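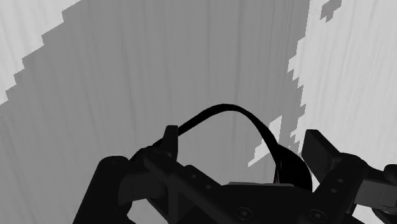 Valentyna Nazarenko wrote to me under the last post that I should stop making spreadsheets and simply buy the arm, because the price of waiting is also a price. I read her comment three times. She is right in one part, and in the other part I still want to defend my spreadsheet.

So, the budget. Our workshop in Liltside has seven people, and we want to buy one robot arm with a two-finger gripper for loading small parts. We do not have it yet. All the work we do now is in simulation, on my computer and on the computer of Daiane Bittencourt, and the simulation costs us only evenings. The question is how much real money we must have in the account before we sign anything.

The first version of my plan had one line: robot. I was a little ashamed when Daiane opened the file. She added the mounting table, the safety scanner, the spare fingers, the training days, the transport, the electrician. Then she added a line called "cables and everything that holds cables", and I thought she was joking.

She was serious. In the simulator the cable at our gripper stands up in a tall arch, higher than the fingers. When the wrist is pointing down over a flat part, you can forget it. But when we plan a move under a shelf or into a box, this arch needs its own space, and I never measured for it. I measured the fingers. The shelf in our cell drawing was 50 mm too low, and if we had ordered the frame by this drawing, we would pay for it two times. Now the drawing is corrected and the frame is a little more expensive.

About the offers. I asked two suppliers. Turnmont sent a complete package, with the gripper already chosen, and a nice paper where all is included except the things which are written in small letters on page four. Prolta sent a list of separate items, very long, and at first I did not like it. After one week I liked it more. With a long list I can ask about every line, and with the package I can only ask for a discount. The man from Turnmont was polite and answered fast, I must say this also. But he could not tell me the price of one replacement cable without opening a "service case", and for me this is a bad sign.

The replacement cable from Prolta is 80 dollars. I put three of them in the plan. Ismael Cordeiro said one is enough, and we had a long discussion about it during lunch. His argument is that money on the shelf is dead money. My argument is that delivery takes weeks, and a machine which waits for a cable is also dead money – a much bigger sum of it. We finished with two.

The other thing I learned is to plan the hours of people. In the first version our own work was free, as if we do not eat. Now I count it. From my notes, we already spent 516 hours on the simulation, the drawings and the visits, and this is before any real screw was turned. I do not regret these hours, but if somebody had asked me at the beginning, I would have said it will be one hundred, maybe less. For the installation I now take the number the supplier gives and multiply it by two. Ismael says this is pessimism. I say let us see.

What I still don't know:

Should we lease? The monthly payment looks small, but the contract is for a long period and our orders change with the season.

Who will pay for the software after the first year? In both offers this is written in a way that I had to read with a dictionary, and English is not even the only problem there.

Do we need the force sensor from the start? I would like to have it. The simulation can run without it, and so I moved it to the second stage, with a sad heart.

Back to Valentyna. Yes, waiting costs. I added a line for this also, with the money we pay now for the extra shift, and the line is bigger than I expected. That is why I put a date to myself: the order will go out in April, with the frame first and the arm after it. If you have bought a used controller and were satisfied (or not satisfied), please write to me, this is the one place in the plan where I could still save something.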